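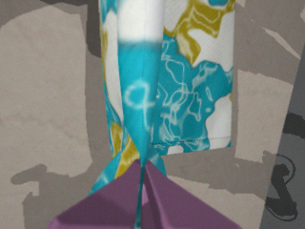 *Teal, white and mustard cloth held at its lower end*

# Small diesel vs. small gas turbo for towing a light trailer

**henao_garage**

I'm replacing my old wagon and have it down to two used ones, same body, same year. One has the small three cylinder gas turbo and the other has the four cylinder diesel. I tow a light utility trailer 6 or 8 times a year, mostly to Havbridge and back, and the rest is short trips to work.

The diesel costs 2000 more. The seller says it will pay for itself in fuel. Does that sound right to anyone who has owned both?

**pluvier88**

Not on your mileage. A diesel on short trips never gets the particulate filter hot enough to clean itself. You end up taking it for a long drive just to clear the light on the dash. I did that for two winters and then sold it.

Get the gas one and change the oil early.

**catrin_voyle**

I disagree with part of that. My commute was short too, and I never had a filter problem because I drove it on the highway on weekends. Where the diesel wins is pulling away on a hill with the trailer on. The gas turbo has nothing much until the revs come up, and you slip the clutch more than you should.

How steep is the road to Havbridge?

**henao_garage**

There's one long climb after the Emthorpe turnoff. Otherwise flat. The trailer is mulch or lumber, nothing heavy.

**pluvier88**

Then the gas one will do it fine in third. You aren't pulling a camper. 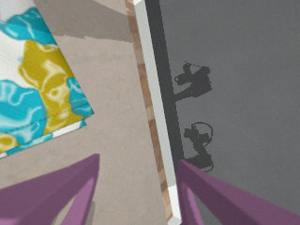

## Page 2

**yeison.flores**

I work on both of these. Some things to look at before you pick:

- Gas: ask for proof of the oil changes. The turbo oil feed line gets carbon in it when people stretch the interval, and then the turbo goes.
- Gas: check the coolant level with the engine cold. If it's low, ask why.
- Diesel: have someone read how often the filter has been regenerating. Every 200 miles or less means it's getting full.
- Diesel: listen for rattle at idle with the clutch up, then push the pedal down. If the noise changes, look at the flywheel.

A good gas one beats a tired diesel and the other way around. I wouldn't choose by fuel type alone.

**pluvier88**

Fair, but the filter and flywheel are the expensive ones, and both are on the diesel side of your list.

**yeison.flores**

A turbo isn't cheap either. I've replaced more of them on the gas engine than I have flywheels on the diesel.

**catrin_voyle**

That matches what my shop told me. Also check the tow rating on the door plate or in the manual. On some of these the gas version is rated lower than the diesel with the same body, and your insurance may care.

**henao_garage**

Looked it up. The gas one is rated lower but still well over what my trailer weighs loaded. The seller of the gas car has receipts for every oil change. The diesel seller has "most of them."

**pluvier88**

Well, there you go.

**catrin_voyle**

I'd still drive both with a trailer if they'll let you. If not, at least take the gas car up that climb and try pulling away from a stop.

**henao_garage**

Update, September 14, 2021: drove both, no trailer. The diesel was nicer on the highway and did the rattle thing with the clutch. The gas one was slow off the line and fine after that. I put a deposit on the gas one. Will post again after the first mulch run.

**yeison.flores**

Change the oil when you get it home, receipts or not.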